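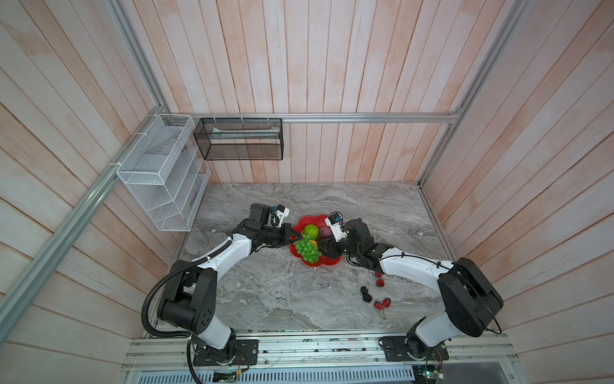
Jestix two-arm kit: is the fruit set enough for bimanual pick tests?

Jarnell
February 10, 2022

Quoted 215 a month. Grippers keep meeting over the plate.

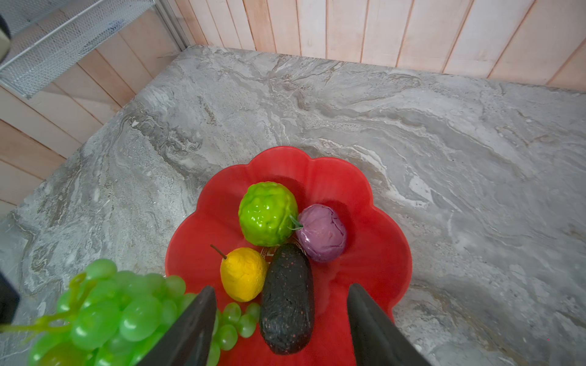
Nutumier
Jestix support wants the wrist view checked first. Open the jaws wide and put the dark fruit between the fingers, then compare with the fixed camera. 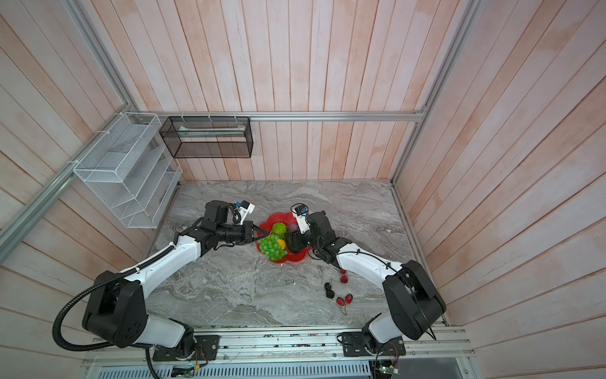 Both arms at the red plate

Run one arm at a time.

Mizuno
Same kit. Works for me. 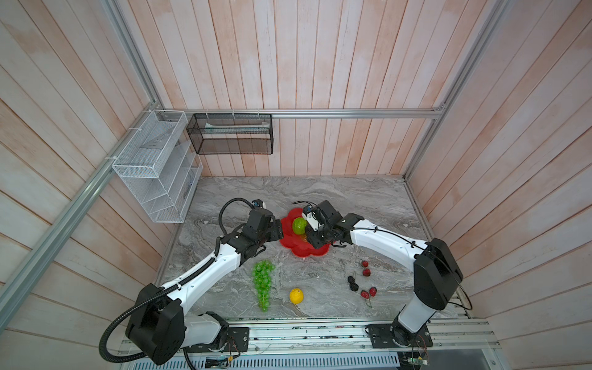

Grapes and lemon on the tabletop

Try 32 runs like this.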